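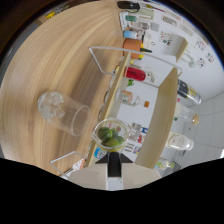

4.2 Borrowed vessels

Of everything the households taught us, the life of the measuring jug was the part we enjoyed most. We went into the Karilis study expecting jugs to behave as cookbooks say they do: taken down, filled to a line, emptied, washed, put away. What the kitchen diaries gave us was far richer. Across the 3,018 entries coded for container use, jugs held flowers, wooden spoons, loose teabags, pancake batter on its way to the fridge, a child's tadpoles (briefly!) and, over and over again, fruit.

We call a container in this position a borrowed vessel. It has a recognised job and a usual place, and for some stretch of time it is doing a different job somewhere else. The term builds on the distinction Verstraete draws in her earlier work on pantries, between things that store and things that are stored, though we use it more loosely than she does. A biscuit tin full of buttons has changed careers for good and does not count. A jug full of limes might be wanted for custard by teatime, and everyone in the house knows it.

Figure 4 is a lovely case. The limes are packed together at the bottom of a clear glass measuring jug, with a clear drinking glass on its side on the wooden tabletop nearby. The shelving in the same view carries the sort of mixture that participants described to us with great affection: pale packages, a light blue and white bottle, a terracotta-coloured cup or container. Two features matter for the argument. The jug is transparent, so the fruit can be checked at a glance, and it has stopped being available as a jug. Anyone wanting to measure out stock will have to find the limes another home first.

That small act of rehousing turned out to be a marvellous thing to study. Participants talked about it at length, often laughing, and their answers fell into patterns we had not planned for. Some tipped the fruit straight onto the bench and carried on. Others worked along a chain, moving fruit to a mixing bowl, the bowl's contents to a colander, and so on until something ended up in the sink. The longest chain in the diaries ran to six moves, and the woman who recorded it added a drawing with arrows, which we still have pinned above the desk in Karnanura.

Transparency came up in nearly every interview. Jussara Bezerra, who coded the first round of transcripts, noticed that people seldom said they had chosen the jug. They said they could see into it. Opaque containers were spoken of quite differently: fruit in a lidded tin was "put away", and fruit in a stoneware crock was "for later", but fruit in glass was simply "out". We think this goes some way to explaining why limes and lemons appear so often in our glass category and potatoes hardly at all. Citrus is bought to be used in halves and squeezes, a bit at a time, and it is also bright enough that people like having it around.

The Soser shelving survey, which we used for comparison in Section 3, has no code for any of this. Its protocol records each container once, under its manufactured purpose, so a jug is a jug whatever is in it. For counting how much equipment a household owns that is perfectly sensible. For understanding how a kitchen gets through a week it misses most of the fun, and we would urge anyone planning a similar survey to add a second column for current contents. In our October pilot this lengthened each visit by only a few minutes, and participants were keen to help fill it in.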